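Kiststead break room: refrigerator and fruit station check
Filled in by Bianka Kelemen, December
Form version: Kestex kitchen sheet, with my comments where the tick boxes don't cover it

Scope: refrigerator, table next to it, yellow fruit basket, wall and floor in that corner. I was asked to "confirm all good." I have marked what I could confirm.

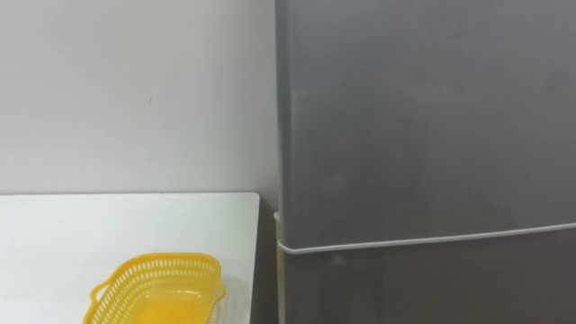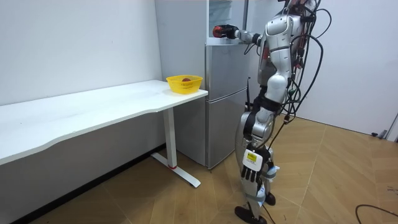
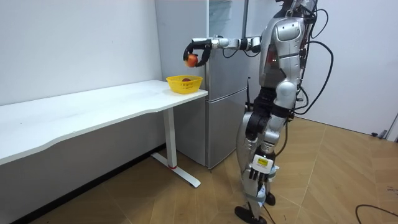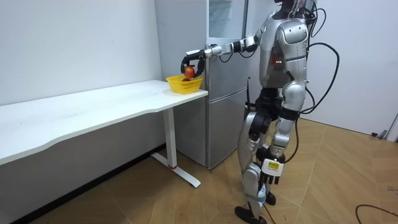 1. REFRIGERATOR

1.1 Stands level, does not rock when pushed
OK.
Comment: Pushed it from the front and from the side. It held both times.

1.2 Door seals clean and unbroken
OK, with doubts.
Comment: The paper strip test passed on the upper door. On the lower door the strip slid out at the bottom corner with very little pull. The last sheet says "seals replaced" and gives no name and no receipt. I would like to see the receipt.

1.3 Upper compartment at the right temperature
NOT CONFIRMED.
Comment: The dial thermometer inside is the one that read the same number all summer. I don't believe it. Get a new one and read it first thing in the morning, before anyone opens the door.

1.4 Door closes on its own from a hand's width
FAIL.
Comment: Stops short and stays there. The sheet from last time has a tick in this box. Either it got worse very fast or the box was ticked from a chair.

1.5 Shelves wiped, no spills
OK.

1.6 Food labeled with name and date
FAIL.
Comment: The labeling rule has been taped up since the move and I have yet to meet a label. Sepp in Drirnska gave up on theirs, and I can see why. Drop the rule or enforce it.

2. TABLE

2.1 Top clean and dry
OK.
Comment: Wiped with a white cloth afterward. Cloth stayed white.

2.2 Top does not sag or tip when loaded at the end
OK.
Comment: Leaned on the refrigerator end with both hands. Slight give, came back. I would still keep the microwave off it, whatever the catalog says about load.

2.3 Gap between table and refrigerator kept clear
OK today.
Comment: The gap is narrow and dark and things fall into it. Use a flashlight. "Looked fine" is not a check if you did it with the lights off behind you. Last spring's banana was found by smell.

2.4 Fasteners under the top tight
OK, one quarter turn needed on one of them.

3. FRUIT BASKET

3.1 Basket clean, inside and out
OK, barely.
Comment: Plastic with this many small holes never gets clean from a rinse. Use the bottle brush. The form says "weekly wash" and I doubt it gets that.

3.2 No cracks at the handles or rim
OK.
Comment: Flexed both handles. No white stress marks.

3.3 Basket set back from the table edge
FAIL.
Comment: It keeps ending up near the corner, where any passing elbow can take it. Moved it back to the wall. I expect to find it at the corner again.

3.4 Fruit washed before it goes in
NOT CONFIRMED.
Comment: I was told yes by three people who could not say where the colander is.

3.5 Fruit firm, no soft spots or mold
OK.
Comment: Turned each piece over. Check the underside, please. The top of an apple will tell you anything.

4. WALL AND FLOOR

4.1 Wall clean behind the table
OK.
Comment: One tiny dark mark on the paint. I rubbed it and it stayed. Not worth a work order, and I'd ask that it not be used to pad out the list of "items found."

4.2 Floor dry, no crumbs or drips
OK.

4.3 Outlet and plug cool to the touch
OK.
Comment: Checked at the start and again before I left.

RESULT
Not passed. Items 1.4, 1.6 and 3.3 open, 1.3 and 3.4 to be repeated with a working thermometer and a colander. The form allows "passed with remarks" but I have seen what happens to remarks.

Signed: B. Kelemen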